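Bernd Ehlers likes to say that a robot cell is a bit like a greenhouse, in that you can be very clever about it on Monday and find by the end of the week that something has drifted while you were making the tea. His cell, which everyone at Grarkham calls Gil, puts desktop computers together, and I spent a happy morning watching him look after it. 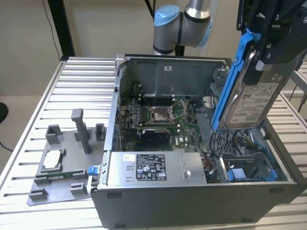
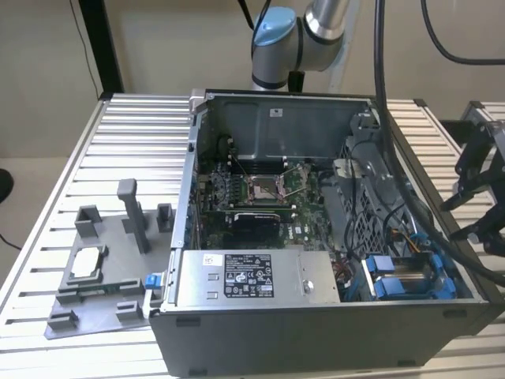 Gil's bench at Grarkham, with a computer tower on its side and the processor fixture to the left of it.

The bench is made of slatted aluminium, and Bernd is very fond of it. Everything bolts to the rails, so everything can be moved, and (he says this with real feeling) everything can be knocked. He starts each session at the grey fixture plate, which was 3D-printed and has a little nest for the processor. He presses on the corners, checks the bolts, then runs the arm slowly to the tall post and back again. If it arrives where it should, he goes on to the case. If it doesn't, out comes the hex key, and the kettle goes on as well.

The plate is the 17th version. The early ones held the processor so firmly that the gripper had to tug, and Bernd winced every time. He now prints them in batches at Clillura, the small workshop across the yard, and changes the plate after 1,000 picks whether it looks tired or not.

Drives are kinder to work with than processors, he tells me, thanks to those lovely blue plastic carriers — there is something decent to get hold of! The trouble is the cage. A case set down a hair out of line means a carrier that goes in crooked, so he taught the approach again in April, 30 slow runs in one long afternoon, with the speed turned right down and one hand near the stop button.

Then there are the cables on the arm itself. He runs his fingers along them at the end of the day, feeling for stiff spots, and writes what he finds in a paper notebook.

Last updated: 4 Feb 2021

We use cookies to remember your reading preferences. Accept | Settings

Contact us | © Endenura Magazine | Back to top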